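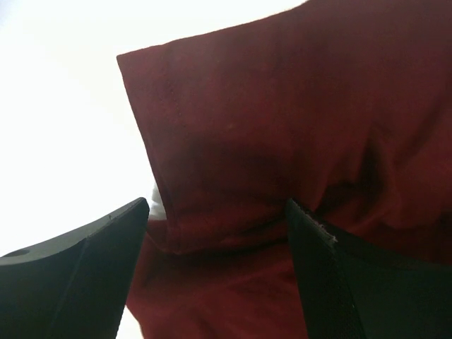 Dark red cloth, folded.

2 min read

October, just after 9 pm

Feet up at last! Our housing drop-in ran well over, and I'm still buzzing. Nabila Setiawan chaired (her first go, nerves and all) and we spent most of the night on the rent bank at Fondstead. It's stuck at 20 loans a year, with 155 women on the list, and the city wants another report before it'll top up the $2000 we've got left. Another report! I said we should go down there and read the list out loud, first names only, and got a bit of a cheer.

Then tea, and a long argument over bus tickets - I lost. One of the newer women asked if she could speak at the rally. Her hands were shaking but she'd already written it, both sides of the page, and I told her yes before she'd finished asking.

Must photocopy 50 flyers in the morning, and ring the library about the colour printer.

We use cookies to improve your experience. Accept | Manage settings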